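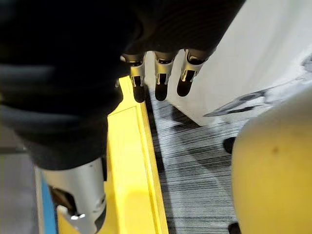 Dulce Arriaga wrote that the dealer portal was still showing the Karaki as "in transit" on her side, and could someone please tell her which number to give the customer, because he had called twice before lunch.

Home | Open tickets | My dealership | Parts lookup | Log out

Ticket: Allocation mismatch, Karaki wagon, Benimwood store
Status: Closed
Opened by: Dulce Arriaga
Assigned: Kasun Haque

Log

Fri 8:40 — Opened. Store says 4 cars missing from September allocation. Portal shows 9 in transit, carrier paperwork shows 9 dropped, lot system has 5. Customer waiting on one of the missing ones, deposit paid.

Fri 9:05 — Kasun. Can see the 9 on the Monetti feed. VINs all look valid. Asked store to walk the lot and read me the VINs off the windshields, not off the printout.

Fri 9:50 — Dulce back. All 9 physically there. So cars are fine, it's the records. Changing title from "missing vehicles" to "allocation mismatch".

Fri 10:10 — Tried forcing a resync from the portal. Spinner, then "request accepted". No change on lot system after a half hour. Tried again in a different browser, same.

Fri 10:55 — Checked the import log. The 4 are being rejected on model code. They come through under the Troron brand code, lot system expects Karaki. Same platform, same plant, differnt badge. Since the merger both brands ship on one manifest and the old code table never got updated for the wagon.

Fri 11:15 — Passed to Leen Hattar on the group data team. Asked whether we can just add the code to the store's table or if it has to be done for everybody.

Fri 11:40 — Leen: don't edit the store table, it gets overwritten at night. She'll add it to the group table. Wants to know if any other store took wagons off that carrier.

Fri 12:20 — Checked. 2 other stores on the same run, sedans only, no rejects. Told Leen.

Fri 1:30 — Bilal Moussa from finance jumped in. Floor plan interest has started on all 9, but the 4 have no stock number so he can't match them. Also an $800 transport charge sitting unposted. Wants it fixed before close of business. Noted.

Fri 2:15 — Leen says group table updated. Re-ran import. 2 went through, 2 still rejected.

Fri 2:30 — Remaining rejects are a trim code thing. The tow package is entered as a trim under Troron and as an option under Karaki. Of course the sold one is in here. Sent Leen both lines.

Fri 3:10 — Dulce asking if she can hand-enter the sold car so the customer can sign. Told her NO, hand entry makes a duplicate and then the warranty start date lands on the wrong record. Had that at another store, took ages to unpick. Customer OK to come in at end of day.

Fri 4:05 — Trim mapping in. Re-ran import. All 9 on the lot system, right brand, right trim. Stock numbers assigned. Transport charge posted by itself once the stock numbers were there.

Fri 4:20 — Bilal confirms match on his end.

Fri 4:35 — Dulce confirms sold unit pulls up in the deal screen with the deposit attached. Gave her the stock number to use, the portal number won't work for the paperwork.

Portal still says "in transit" for the 4, that's display only and should clear with the overnight job. If it doesnt, reopen this one — don't start a new ticket.

Follow-up for Siham Yammine: can we get the full list of shared-platform model codes before the next manifest? Leen only added the wagon. The pickup will do the same thing when it ships.

Closed 4:50.

Contact dealer support | © Monetti Dealer Systems | Back to top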